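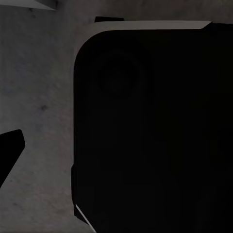 ## Tuesday, July 6, 2021: aluminium sulphate, jar tests

Stock solution made up fresh this morning from the Griketer bag, 15 g in the one-litre flask. It took longer to dissolve than the Stenari material did, and left a little grit on the filter. pH of the stock 3.4 by strip only, the meter is still waiting for a new electrode.

Raw water is from the Kurtuluş intake, drum 226. Turbid, brownish, smells of leaves. Six jars, one minute fast stir, then slow stir, then left to settle with the paddles lifted out.

- Jars 1 and 2: hardly any floc. Underdosed.
- Jar 3: small floc, slow to drop.
- Jar 4: good floc, clear above it. Best of the set.
- Jar 5: much like 4, slightly hazy.
- Jar 6: cloudy again, and pH had fallen below 6. Overdosed, or short of alkalinity.

Repeated jar 6 with a pinch of sodium bicarbonate added before the alum. Floc came back. So alkalinity, at least in part. Need a proper titration on the raw water before we say any more about doses to Ustus.

Gisela Ojeda thinks the slow stir is too quick and is breaking up the floc in 3. Could be. Try 3 and 4 again at the lower speed, same drum.

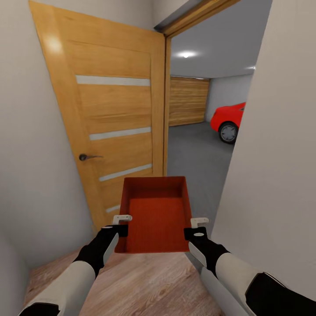 *Tray held at both near corners, hallway.*

Sludge from jars 4 and 5 combined and filtered, paper no. 581. In the oven overnight at 105. Weigh first thing, then again after another hour to check it has stopped losing mass.

Still to do: order filter papers, relabel the old sulphate bottle (the label says anhydrous, the crystals are plainly hydrated), copy last September's doses into this book.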